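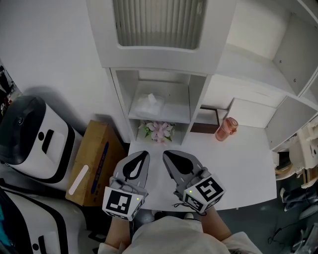 *The Luo hand-held pair over the table, both jaws empty and both green lights on.*

# Luo hand-held grippers: I still love them, even after the week they drifted

I've been using a pair of Luo grippers for most of the summer, and I was going to write a short, gushing review and leave it there. Then the left one developed a fault that cost us a week of recordings, so the review got longer. I'm still going to gush, though!

The basics first. You hold one in each hand, squeeze to close the jaws, and do your chore the way you'd want an arm to do it later. Each one carries a white marker cube for tracking. The finger pads are the best part of the whole design. They taper to a point, so you can get under a bag handle or the edge of a flap, and they curve enough that round things don't shoot out sideways. I picked up a grape on my first afternoon. (Then I picked up eleven more and ate them.)

I paid 615 for the pair, secondhand, from Blair Niven in Plandville, who had moved on to a bigger setup. New they were 760 when I looked. At either price I'd say yes, with the warning below.

## What went wrong

In our fourth week the replays started looking odd. Misaki Ueda was running them on the arm at Colwood and sent me a message that just said "your left hand is drunk." The arm would reach for a cup, stop short and close on air. Right side, perfect. Left side, off by nearly a finger's width, and always in the same direction by the end of a session, though it started each morning fine.

I blamed the calibration, so I redid it. Twice. Then I blamed the lighting and spent a whole evening moving lamps. Teodoro Requena thought it was the cable and swapped it, which changed nothing except that I now own a spare cable.

It was the cube. On my left unit the screw that clamps the cube to its mount had backed out just far enough for the cube to turn a hair under load. Every hard squeeze nudged it. The tracker had no idea anything was wrong, because it could see the cube beautifully; it was the cube's relationship to the fingers that had changed. The green light stayed on through all of it. That light tells you about power and connection and nothing else, and I had been reading it as "all good" for weeks. My mistake, but I do wish the manual said so in bigger letters.

We threw out 300 recordings. That hurt.

## The fix

A drop of medium threadlocker, a proper tightening, and a thin line of paint pen running across the joint between cube and mount. If the line breaks, you stop. Carolina Arruda suggested the paint, and it's the best idea anyone had all month. I also touch the two fingertips together at the start and end of every session and compare the two readings. It takes seconds and would have caught this on day one.

I wrote to the Luo people and got a friendly reply from Jyoti Nigam, who said a keyed mount that can't rotate is planned for November. I haven't seen one yet, so I can't tell you if it's any good.

## Other notes

- The grips are comfortable for a couple of hours. After that my thumbs complain.
- The cable wants to snag on things. I tape mine to my sleeve.
- I tried the Illidlow pair for a weekend. Stiffer mount, no wobble anywhere, but the trigger is heavy and the fingers are blunt, and I was back on the Luos by Monday.
- Replacement pads go on in a minute with no tools. Lovely!

4 out of 5 from me, and I'll happily come back and change that if the new mount holds. If you already own a pair, go and try to twist the cubes with your fingers before you record anything else. Mine moved with almost no effort once I thought to try.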